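4. Setting up your Tipoki label printer

4.1 Before you start

Choose a flat, steady surface within reach of a wall outlet. Leave 2 inches of clear space behind the printer so the lid can open all the way. Keep the printer out of direct sunlight, which can darken the label roll over time.

You will need the printer, the power adapter, the starter roll and the Wikier app on your phone. The starter roll holds 50 labels. Standard refill rolls hold 484.

CAUTION: Use only the adapter supplied with the printer. Other adapters may fit the socket but can damage the print head.

4.2 Loading the roll

1. Press the two side tabs and lift the lid.
2. Remove the foam strip from the print head and throw it away.
3. Peel off the tape that holds the end of the roll.
4. Drop the roll into the bay with the labels feeding from the top.
5. Slide the guides in until they just touch the edges of the roll.
6. Pull the end of the roll past the front slot and close the lid. Both tabs should click.

Note: If the guides are too tight, the labels will skew and the text will run off one side. Back them off slightly and try again. 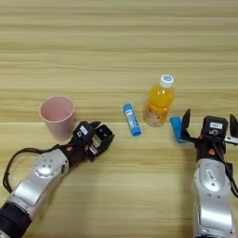
4.3 First print

1. Connect the adapter and hold the power button until the light turns green.
2. Turn on Bluetooth and open Wikier.
3. Tap Add Printer and pick Tipoki from the list.
4. Press the feed button once. The printer measures the gap between labels and stops at the next one.
5. Type a short word and tap Print.

If the text is faint, raise the Darkness setting one step at a time. High settings wear the print head faster.

4.4 Sticking labels to household items

Wipe the surface with a dry cloth first. Labels hold best on smooth plastic, glass and painted metal. On curved items, press from the middle outward – a label pressed from one end tends to lift at the other. Wait an hour before washing a labeled item, and wash it by hand.

4.5 Cleaning

Clean the print head after every 1000 labels, or sooner if white lines appear in the text. Unplug the printer and let it cool before opening the lid. Use the cleaning pen only – paper towels leave lint on the head.

For jams, see section 5.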